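Section 3. Planning and ordering your two-arm teardown bench

Monside Bench Guide, set-up part. Last changed 2018-05-19 by Lleucu Gittins.

Read this before you send in an order. Section 4 (bolting down) assumes you did. If your bench is already bought and on the floor skip to 3.6.

3.1 Before you start

Have these to hand:

Floor plan of the room with outlets marked
Last year's equipment budget, and what is left of this year's
A list of the cases you plan to open on the bench, desktop towers first
Name of whoever signs

Note: the guide covers the two-arm layout only. One-arm benches, see the short sheet from Gethin.

3.2 Fix the job first, then the arms

1. Write down the job in one line. "Open case, lift out memory, unplug drives" is a job. "Electronics" is not a job and the quote will come back huge.

2. List every part a gripper has to touch. Latches, cable plugs, memory, sockets. Small plugs are the hard ones. Mark them.

3. Next to each part write the size across the grip. Measure it yourself, don't go by the catalog.

4. Strike out anything a person will keep doing by hand. Side panels, for us. Case screws too.

5. Only now look at arms. Reach comes from the biggest case lying flat plus the fixture next to it. Payload is arm rating minus gripper, minus coupling, minus cable. People forget the coupling.

Caution: do not order two arms with different controllers to save money. Two pendants, two sets of spares, two lots of training. We did it at Wokwood and paid for it all through August.

3.3 Budget lines

Put each of these on its own line. Lumping them under "robot" is how the cables get cut.

Arms, two
Controllers, if not in the arm price
Grippers. May be different on each side, price both
Wrist couplings and gripper cables
Table
Fixtures and holders
Safety (stop buttons, scanner or fence, risk review)
Software seats
Freight, and a lift truck if your dock is low
Training, per person
Spares
Scrap computers to practice on

Spares: carry 5 percent of the arm and gripper total the first year. Fingertips go first. Order a second set with the grippers, seperate shipping later costs more than the tips do.

Scrap computers: we budgeted 30 towers and used 41. Ask your IT store before you buy any. Same model as far as you can get it, mixed models will eat your programming time.

Note: freight quotes from Rolen are good for 30 days. Signing takes longer than that in most places. Ask for the extension up front.

3.4 Table and floor

1. Pick the table before the fixtures. A ridged or slotted aluminum top is what we use. Check with the seller that your clamps fit the slots, in writing.

2. Lay the biggest case flat on the plan, open side up. Draw it to scale.

3. Add the fixture beside it. Leave room for a hand between the two.

4. Place the arm bases so both can get over the case without crossing elbows. Tape it out on the floor first. Cardboard and a tape measure are fine for this.

5. Leave 100 cm clear on the side where people stand. Not storage. Clear.

6. Mark where the cables run. Arm cables, gripper cables, power, network. If a run crosses the walkway, move the bench, not the walkway.

Caution: computers must be unplugged and left to stand before they go on the bench. Power supplies stay shut. No gripper goes into a power supply, ever, and nobody's fingers do either.

3.5 Getting quotes

1. Send the one-line job, parts list and sketch to each seller. Same pack to all of them.

2. Ask for lead time on each item. Arms and grippers often come from different places. The table is usually the one that's late.

3. Ask who fits the gripper to the arm. If the answer is "you", add a day of labor.

4. Ask for the yearly cost after year one. Software especially.

5. Get a trial with your own case. Take it with you, panel off. A demo with foam blocks tells you nothing about a drive latch.

6. Put the quotes side by side using the lines in 3.3. Blank line in a quote = ring them, don't guess.

Note: if there is only money for one arm this year, buy the table and floor space for two. Second arm goes in next year with no moving. Tell the seller now so the controller setup matches.

3.6 Checking the layout against a working bench

Compare your sketch with the bench below before you sign. Tower on its side, panel off, both arms over it, fixture on the table to the left.
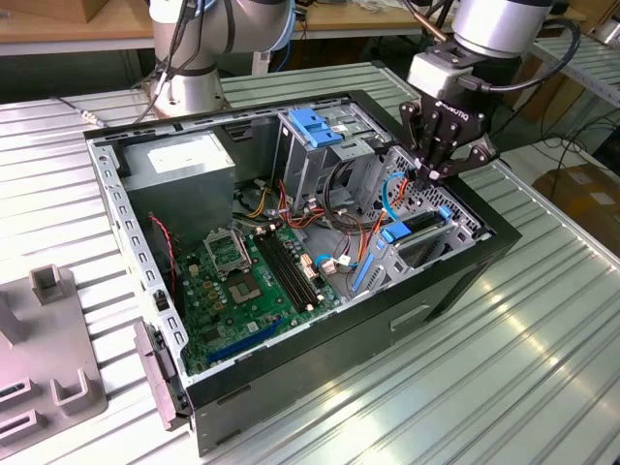 Fig. 3-1. Two-arm bench with open desktop tower. Three-fingered gripper on the right arm.

1. Gripper over the drive bays. Check your drawing gives the wrist this much height above the case with the fingers hanging down.

2. Cable at the coupling. It needs slack for a loop. Price the longer one.

3. Wires across the inside of the case. Your parts list from 3.2 probaby missed some. Go back and add them.

4. Drive latches and handles are blue on this model. Handy if you plan on a camera, worth asking your IT store which models have them.

5. Fixture. Keep its footprint on the plan even if the design isn't done. It will not get smaller.

Caution: floor space behind and beside the bench fills up with boxes and loose cable fast. Put a shelf in the budget. Cheap, and it keeps the floor clear for the lift truck on delivery day.

3.7 Sign-off

Do not order until all are ticked.

Job line agreed
Parts list measured
Both grippers named on the quote
Table clamps confirmed in writing
Floor taped and walked
Safety review booked, with a date
Spares and scrap towers on the budget
Second-year costs known

Send one copy to the signer, keep one with the floor plan. Order numbers go on the sheet at the back of the guide. Next: Section 4, Delivery and bolting down.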